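4. Acheter avant de savoir : comment nous avons bâti le budget

4.1. Un point de départ un peu naïf

Je vais raconter cette partie à la première personne, parce que c'est moi qui ai tenu le tableur et que les erreurs qu'il contient sont les miennes (Noura Kanaan en a corrigé la moitié, je lui dois au moins cette parenthèse). Quand nous avons commencé à planifier l'équipement, en avril, nous avions une enveloppe, deux devis et une idée assez vague de ce que « ranger un salon » voulait dire pour une machine à deux bras. Le premier devis venait de Kedano, le second de Tandbridge. Les deux proposaient un torse, deux bras et deux mains à plusieurs doigts, et les deux étaient illisibles, chacun à sa façon !

Chez Kedano, tout était compris dans une seule ligne. Très agréable à lire, très pénible à défendre devant un service achats qui veut savoir ce qu'il amortit et sur combien de temps. Chez Tandbridge, au contraire, chaque câble avait sa référence, et il nous a fallu plusieurs réunions pour comprendre que les mains figuraient dans une annexe, avec un délai de livraison de 90 jours alors que les bras étaient annoncés bien plus tôt. Un robot sans mains pendant tout un printemps, donc. Fouad Nimri a proposé de commencer avec des pinces parallèles, moins chères et disponibles tout de suite. L'idée était bonne et nous l'avons écartée un peu vite, j'y reviens en 4.4.

4.2. Partir des tâches pour arriver aux lignes de dépense

La méthode que nous défendons dans cet article tient en peu de mots : on écrit d'abord les tâches, avec le mobilier et les objets réels, et on ne remplit la colonne des prix qu'ensuite. Dans la version précédente de notre plan, Samer Sabbagh avait fait l'inverse, en partant du catalogue, et nous nous étions retrouvés avec un capteur de force magnifique qui ne servait à aucune des tâches prévues (il est toujours dans son carton, à l'heure où j'écris).

Pour le rangement de chaussures, par exemple, la fiche de tâche demande quatre choses : les objets à saisir, le meuble de destination, l'espace nécessaire devant le meuble et les conditions au sol. Ce dernier point n'existait pas dans notre première fiche. Nous l'avons ajouté après une visite de Nizar Daher, qui s'occupe des locaux et qui nous a demandé, très gentiment, où nous comptions faire passer l'alimentation. Silence dans la salle. Depuis, la fiche comporte une case « sol et câbles », et cette case a sa propre ligne au budget.

Les objets eux-mêmes ne coûtent presque rien. Des claquettes, quelques coussins, une étagère, un fauteuil : pour la pièce complète, nous avons dépensé 2000 euros, mobilier compris, et c'est la ligne que tout le monde a discutée le plus longtemps, alors qu'elle pèse si peu à côté des bras. Je crois que c'est humain, chacun a un avis sur un fauteuil. Le choix des claquettes mérite quand même un mot : elles sont ouvertes, plutôt claires, et celles d'une même paire se ressemblent assez pour que l'appariement reste facile à juger à l'œil. En revanche, les couleurs crème et gris pâle sont proches entre elles, ce qui rend l'erreur de paire possible, et nous voulions cette erreur-là dans l'étude.

La figure 1 montre le poste de travail tel que nous le chiffrons, vu depuis la tête du robot. On y lit à peu près toutes les lignes du tableau 3 : les bras et les mains, l'étagère à plateaux de bois clair, et puis la multiprise noire et les câbles étalés sur la moquette, du côté droit, qui nous ont coûté plus de discussions que prévu.
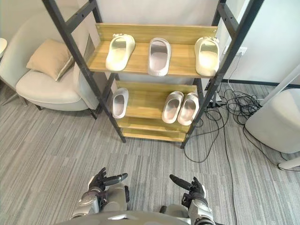
Figure 1. Poste de rangement de chaussures, vue depuis la tête du robot. Trois claquettes sur le plateau supérieur, trois sur le suivant ; le plateau du bas est vide.

4.3. Ce que le devis ne dit pas

Venons-en aux lignes cachées. La plus grosse, de loin, est le temps de remise en place entre deux essais. Quelqu'un doit remettre les claquettes dans leur configuration de départ, vérifier le dégagement devant l'étagère, relancer l'enregistrement. Decha Rattanakul a chronométré cette opération pendant la phase pilote et arrive à environ 145 secondes par essai. Multipliez par le nombre d'essais prévus et vous obtenez un poste de personnel que notre premier budget ignorait complètement ! Nous l'avons d'abord rangé dans « divers », puis le « divers » est devenu plus gros que la maintenance, et il a bien fallu lui donner un nom.

Vient ensuite l'électricité, au sens très terre à terre : prises, rallonges, goulottes. Une prise murale derrière un meuble paraît suffisante sur un plan. Dans la pièce, dès qu'on ajoute une multiprise, les boucles de câble occupent le sol à côté du rack, et un câble qui part vers l'avant mange une partie de la surface qu'on croyait libre. Nous recommandons de mesurer cette surface câbles posés, jamais sur le plan du mobilier. Nizar voulait des goulottes adhésives ; sur de la moquette, je vous laisse deviner la suite du débat. Nous avons provisionné des passages de câble lestés, plus chers, et la dépense a été acceptée sans question.

Reste l'assurance. Le contrat proposé par Thibodeaux couvrait les bras mais traitait les mains comme des consommables. Nous avons demandé une clarification écrite, et je conseille à toute équipe de le faire avant la signature du bon de commande, même si cela retarde tout le monde d'une semaine ou deux.

4.4. Louer, acheter, ou faire les deux

Revenons aux pinces de Fouad. Avec le recul, nous aurions dû en louer une paire pendant l'attente des mains. La saisie d'une claquette par la bride ou par le bord ne demande pas forcément cinq doigts, et nous aurions pu roder les fiches de tâche, la prise de vue et la remise en place avec un matériel plus simple. La plateforme de location Bura, que nous avons consultée trop tard, facturait au mois, sans frais de montage. Noura soutient que changer d'effecteur en cours de route aurait rendu les essais difficiles à comparer. Elle a raison pour les mesures finales ; pour le pilote, je ne suis toujours pas convaincu, et nous avons laissé les deux options dans le tableau 4, avec leurs coûts de personnel respectifs.

Pour le second poste, nous avons gardé la même étagère et la même fiche, et réservé l'achat des mains de rechange à l'exercice suivant.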